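The Second Pair of Fingers

Dalia Venckus had the old gripper off by nine. She put its four screws in a saucer and wrote the date on a strip of tape: September 2020. Then she fitted the Salivance and waited for the green light.

Kęstutis wanted a table of results by Friday. The old gripper closed at one force and stayed there. The Salivance let go a little when it felt something soft, or so the brochure said. Dalia had 100 trials written down for each of them, all bags and wrappers, and a bin to put them in.

She started with bread bags. The fingers came down flat, pinched, and lifted one corner. On the next try they pinched and lifted nothing. She marked a zero and ran it again.

"You could tape a weight inside," said Seung-woo, who was passing with his coat on.

"Then it isn't a bag."

"It's a bag with a weight in it."

She ran it again. By noon the column had more ones than zeros, and she had stopped looking up when the fingers closed. The trouble was always in the letting go. A thin bag stuck to the rubber and rode back up with the arm, and the log called it a success because the fingers had opened. She added a column for that by hand.

After lunch she moved the start point higher and slowed the wrist. The arm went over for the next bag, and she kept her thumb on the stop button the whole way.
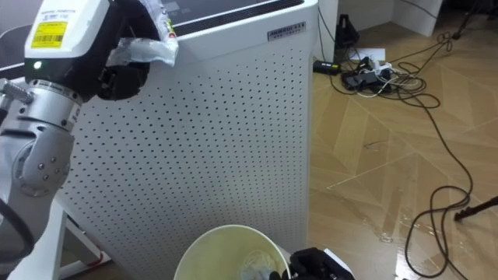
Hélder thought she should have gone back to the old gripper at that point. It was ugly, he told her on the phone, but it missed the same way every time, and a miss you could predict was one you could write code for.

"I've got 2 days," Dalia said. "I'm not changing it back tonight."

"What does Kęstutis say?"

"He says Friday."

She hung up and wiped the rubber pads with a dry cloth — the manual said alcohol, but the bottle was empty. Then she typed the number of the next trial and pressed Enter.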